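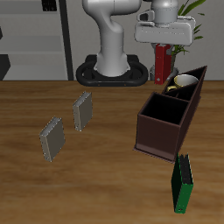 Source: Ormsby teaching workcell, rendered in simulation. Scene files by Si-woo Ryu.

Chapter 8
Comparing Grippers and Camera Views

Print this page | E-mail this page

Chapter 7 dealt with a single arm and a single gripper. In this chapter the arm stays the same and we change what is attached to it. You will run two parallel grippers, the Vumis and the Gastell, on the same desk-tidying task and record how each one does.

The task uses binders, a mug and a dark brown organizer with open compartments. Binders are awkward to hold. They are tall for their thickness, and the spine is often stiffer than the opposite edge. A gripper that closes well on a block may tilt a binder as it lifts.
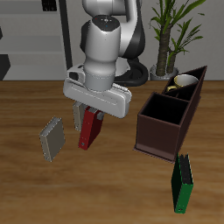
Each trial begins from a saved layout, so both grippers meet the same objects in the same places. Run 200 trials per gripper and do not change the closing force part way through. If you need to change it, start the set again and note the new value.

8.1 Two kinds of camera

The task is recorded by a scene camera, which looks at the whole table, and a wrist camera, which moves with the gripper. The scene camera is best for judging the approach and for spotting objects that have been knocked. It is poor at showing the fingers, as the gripper housing or a nearby object often hides them.
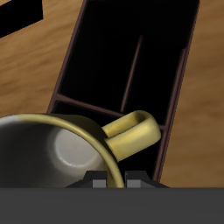 Figure 8.3 Wrist view of the mug, with its gold rim between the finger pads.

The wrist camera gives a close view of the contact area - and very little else. The whole lower edge is taken up by the gripper body, and anything behind a held object is lost. Allow for this when you write rules for the controller. A rule that needs to see the far wall of a compartment may fail once a binder is in the grip.

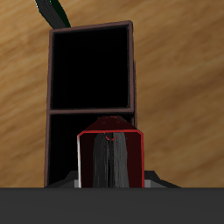
Figure 8.4 Wrist view of a red block-shaped object between the two fingers, with the compartments behind it.

8.2 What to record

For each trial, write down the gripper, the layout number, the object and the result. Use the Retosus log sheet at the back of the book. Score a placement from 0 to 5, and score a dropped object as 0 even if it lands in the right compartment. Keep the wrist and scene recordings together under one trial number.

Before you start, run 3 practice trials with each gripper and leave them out of the totals.

Print this page | E-mail this page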